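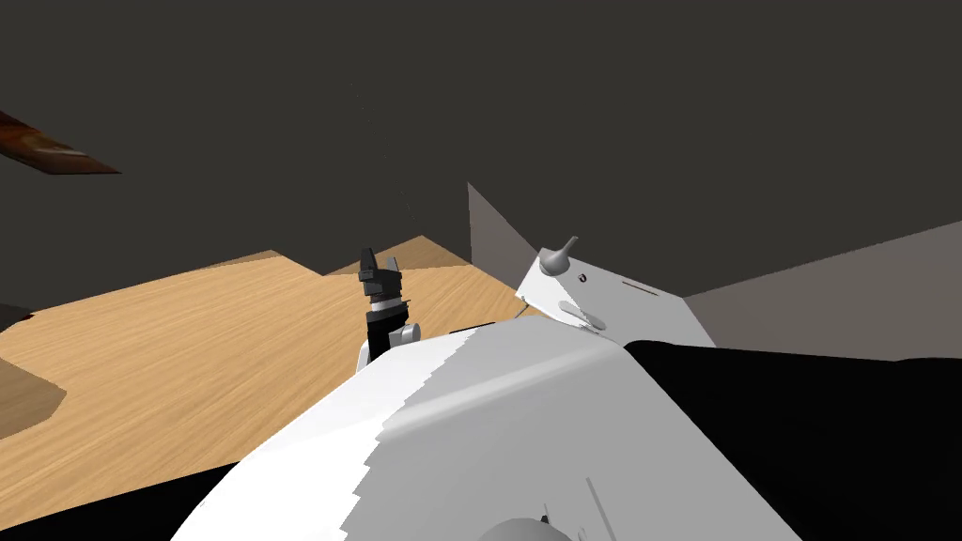
Rosalind Crenshaw asked at the end of last session when we were going to stop playing video games and build the robot. Fair question. She has paid her bench fee and would like to smell some solder. The short answer is tonight, for those whose models load without errors. The long answer is these notes.

Undthorpe Shared Workshop
Two Arms and a Torso: Building Yazzie on an Ordinary Income
Notes for Session 9, revised 02/06/2020

Where we are

Yazzie has existed on screen since September. In the real world Yazzie is two shelves of printed parts, a torso shell in three pieces, and a box of wire that was sorted when I left it. The print list stands at 59 parts. If your name is on one of them and it is still on your home printer, bring it. If it has warped, bring it anyway and we will all look at it quietly.

The money so far comes to 2687 dollars, split across the group. A good share of that went on servos from Skindero, who sent us the right ones on the second try. Keep your receipts. I have lost two of mine and I am supposed to be the organized one.

Reading the simulated view

You are looking forward over the robot's own torso, so the big white curve low in the view belongs to us. People keep reporting it as an obstacle. It is an obstacle, in the sense that your own stomach is an obstacle when you tie your shoes, and the planner needs to know about it for the same reason.

Check these before you trust a pose:

Torso shell. Collision shape switched on. If you turned it off in Session 6 to make your arm "work," turn it back on now and say nothing.

Grippers. Two fingers each, black, with a silver band below. The band is our usual landmark for talking about wrist position over the phone, which some of you insist on doing after ten at night.

Table. It has a wood grain and we are all fond of it. The grain has no effect on friction. Friction is a number in the scene file, and you have to type it in.

Fixture. White, with a gray knob. Our goal for the whole course is to get a gripper to that knob and close on it without hitting anything else. I realize this sounded grander on the flyer.

From screen to bench

The real bench at the Irkusdale Street end of the shop is not quite level. The simulated one obeys whatever we tell it. Every difference of that kind will turn up in your joint angles sooner or later, so measure before you bolt.

1. Clear the bench. All of it, including the coffee.

2. Put the torso base where you think it goes. Measure from its center to the front edge of the bench. Write that number on the masking tape, then in the scene file. In that order, please. Last time we had three numbers and three owners of those numbers.

3. Shim the base until the level agrees with you. Hardware store shims are fine. Folded business cards are what we used for the previous build and are the reason I am writing this line.

4. Mount the left arm only. Tighten the shoulder screws by hand, a little on each one, going across the circle.

5. With power off, move the arm through its full reach and watch the cable. It should hang in a lazy loop at the elbow. A cable that goes tight at any point will go tight at that point for the rest of its short life.

6. Power on at the low current limit. One person has a hand on the stop button and does nothing else. This is a real job. It does not combine with filming.

7. Home the arm. Compare each joint reading with the simulated one and fill in the sheet. A difference of a degree or so at the wrist is fine. At the shoulder it is not, and you go back to step 4.

8. Repeat for the right arm, remembering that it is a mirror image. Two of the brackets fit both sides and are correct on only one of them. They are marked R in pencil. They will all be marked R in marker by next week.

About those 100 trials

Before any arm moves toward the real fixture, your group runs the reach 100 times in simulation, with the fixture shifted a little each time. The script does the shifting. Your task is to read the log afterward, and I do mean read it. A success rate by itself tells you very little. Look at where the failures sit. If they are all on one side, you have a reach problem. If they are scattered, you have a control problem, or a typo.

The common typo is a fixture height in inches in a file that expects meters. The knob ends up somewhere near the roof of a cathedral, and the arm does its best.
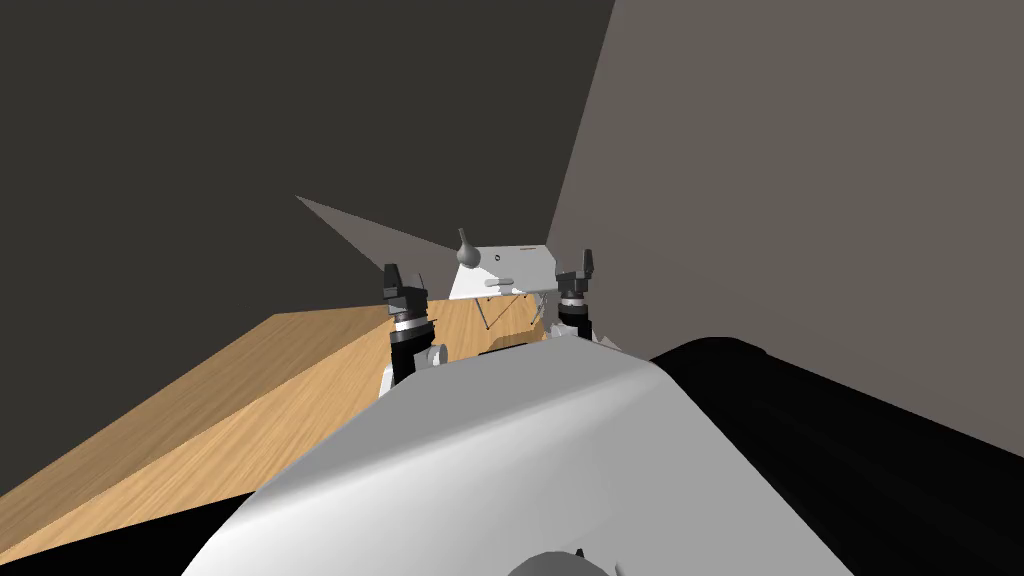
Wouldn't one arm be cheaper, a reader of the first draft of these notes wanted to know, and would the second one ever do anything except get in the way of the first? Yes, it would be cheaper. As for the rest, I have given it a good deal of thought in the shower and my position is as follows.

With one arm you can reach for a thing. With two you can steady a thing and reach for it, and a light fixture on a slick bench needs steadying. Ours slid almost the full width of the bench in the previous build when the gripper came in a touch low. Having both arms up with the fixture between them also forces you to deal with the question of who moves first, and that is the most useful hour of the course.

Rules for two arms, to be copied into your notebooks:

One arm moves at a time until Session 12.
The still arm holds its position under power. A limp arm droops into the path of the other one.
Keep a hand's width between grippers at every waypoint. My hand, not yours. We have drawn around it on the wall by the drill press.
If both arms stop and neither gives an error, each is waiting for the other. Restart both and look at your wait conditions.

For next time

Joint comparison sheet, left arm, filled in and signed by whoever had the stop button.
Trial log, with the failures marked by hand.
Outstanding printed parts.
Read the section on gripper closing force in the course binder. The binder lives by the sink and should be returned there, dry.

Anyone who wants to solder can come half an hour early and do the connectors for the right arm. Rosalind has already claimed the good iron.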